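4. Setting up the Promden base unit and Tendix handsets

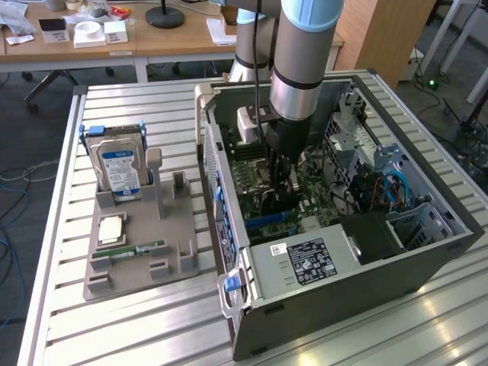
Fig. 4: Open tower on its side, power supply at the front right.

Read this section before you switch anything on. The sales sheet says the radios work "straight from the box". They will power up straight from the box. Whether anyone can hear you is decided by the steps below.

4.1 Registering the handsets

1. Charge each handset fully. Ignore the battery icon for the first hour, as it shows full far too early.
2. Plug the base unit into your router with the cable supplied. Do not use Wi-Fi for the base unit, even though the menu offers it.
3. Hold the Pair button on the base until the light blinks green, then hold the side key on the handset.
4. Wait for two beeps. One beep means the handset has found a base, possibly next door's.
5. Repeat for each handset. One base takes up to 12.

Note: Handsets bought through Ó Riain before April come with the old firmware and will not pair until updated. See section 7.

4.2 Range

The box claims 600 metres. That was measured across an open field. Inside a building with block walls, plan for much less and walk the site with a second person before you rely on it. If speech breaks up at 300 metres outdoors, check the aerial is screwed down fully before paying for a Grilis repeater. A repeater in the wrong spot makes matters worse.

CAUTION: Do not transmit with the aerial removed. This can damage the handset and the warranty does not cover it.

4.3 Group calls

1. Open Menu, then Groups, then New.
2. Add the handsets and press Save. Backing out of the screen loses the list without warning.
3. Make a test call from every handset in the group. The "Connected" message only shows that the handset can reach the base.

Section last revised July 15, 2022.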